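The **Flotthorpe comparison** is a bench procedure for judging robot grippers on soft household goods. It was set out by the engineer Kwok-wai Tam at the Flotthorpe workshop and is used chiefly to choose between gripper fingers that are alike in size and price but differ in shape. The procedure deals with cloth only. Rigid objects are covered by a separate set of trials, known at the workshop as the block series.

## Background

Early trials at Flotthorpe used cut squares of cotton sheeting. These were easy to obtain and lay flat, but the results said little about how a gripper would manage a thicker article with hems, loops and folds. Tam's first written version of the procedure, dated 27/08/2020, replaced the squares with finished articles such as hand towels, napkins and pillowcases. A revision made the following April added rules on lighting and on the position of the fixed camera.

## Method

The article is placed on a plain white table within reach of a single arm. It is not smoothed out. Under the rules it must be folded over on itself at least once, so that the gripper meets more than one layer of fabric. A shallow tray may be set on the same table as the target for trials that include placing.

Each attempt has 4 stages, recorded separately: approach, closing, lift and release. An attempt in which the gripper takes hold of the upper layer alone is marked as a partial grasp. Contact with the table is noted but is not counted as a failure unless the controller stops the arm. 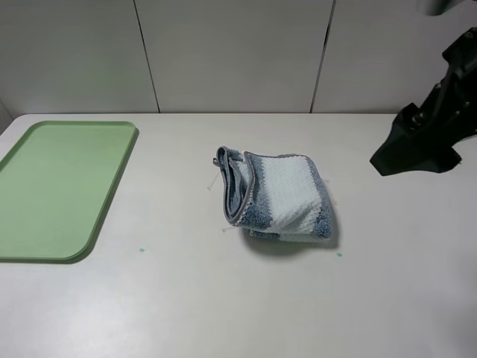
The choice of approach angle is left to the operator, although it must stay the same throughout a run. A steep approach tends to push the fabric down before the fingers close. A slanted approach allows a finger to pass under a raised edge, but it needs more clear space on one side of the article. For this reason the results for the two angles are never combined.

A full run consists of 80 attempts with one gripper and one article. The article is dropped again from a low height between attempts, and the operator may not turn it to offer a better edge.

## Grippers compared

The main series compared finger sets from Astel and Huseo on the same arm, driven by a Bergmann controller. The Astel set had straight, narrow fingers and the Huseo set had broad, tapering ones. The series comprised more than 2000 attempts, of which 1506 were made with towels.

The narrow fingers performed better on thin napkins, where they could pinch a single ridge of cloth. The broad fingers gave steadier lifts with towels and dropped fewer of them during the move to the tray. Pillowcases produced no clear difference, and the results for them were left out of the final table.

## Limits

The procedure does not measure speed, and it gives no credit for the neatness of the article after release. Loose threads and hanging loops are left in place, although they can catch on screws or on the edge of a finger and so turn a missed grasp into an apparent success. Such cases are reviewed from the camera record and entered under a heading of their own.

## See also

- Block series (Flotthorpe)
- Parallel-jaw gripper
- Handling of textiles by robots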